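Week 3 notes: Reading a food label without going cross-eyed

Okay, so last time we got as far as serving size and then ran out of clock, which happens to me every term. Let's pick it up there, because everything else on the panel hangs off that first line.

Serving size is a measuring stick. It says nothing about how hungry you are! I ate a whole bag of Pruleck pretzels while writing these notes and only then looked at the back (3 servings, thanks a lot). So step one, always: find the servings per package, then decide how much of it you're really going to eat, then multiply. If a serving has 16 grams of sugar and you eat 3 of them, you've had 48 grams. Do that one in your head a few times until it stops feeling like math.

Next, the ingredient list. It runs in order of weight, heaviest first, so the top few names tell you most of the story. Watch for sugar showing up under different names, though: syrup, dextrose, honey, juice concentrate. Each one can sit low on the list and together they'd be right up near the top. The Kiltness granola bar label in your packet is a good one to practice on, get your highlighter out and mark every sweetener before you peek at the key.

Then percent daily value. I use a lazy rule, 5 or under is low and 20 or over is high, and I look at fiber and sodium first. You may care about something else, and that's fine. Just pick your two and check them every time.

Front-of-package words ("natural," "made with real fruit") I mostly skip. Read the back, then go look at the front again and see if you still believe it.

For April: bring one label from home, and copy out the Citudska soup panel if you missed it.
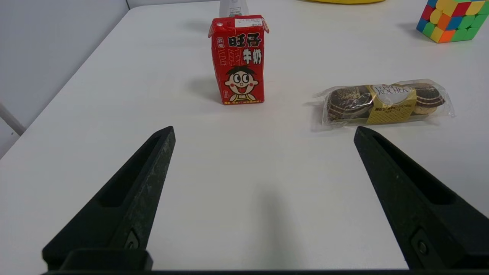
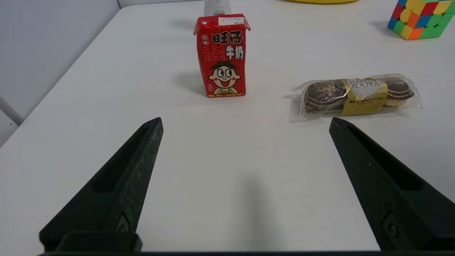

If two brands use different serving sizes, how do I compare them?

Use the gram weight printed next to the serving size. Divide the sugar (or salt, or whatever you're checking) by that weight, multiply by 100, and do the same for the other brand. Now both are per 100 grams and you can put them side by side.

Fajardo Evening Classes, Room 1707 | Contact the office | All rights reserved | Back to top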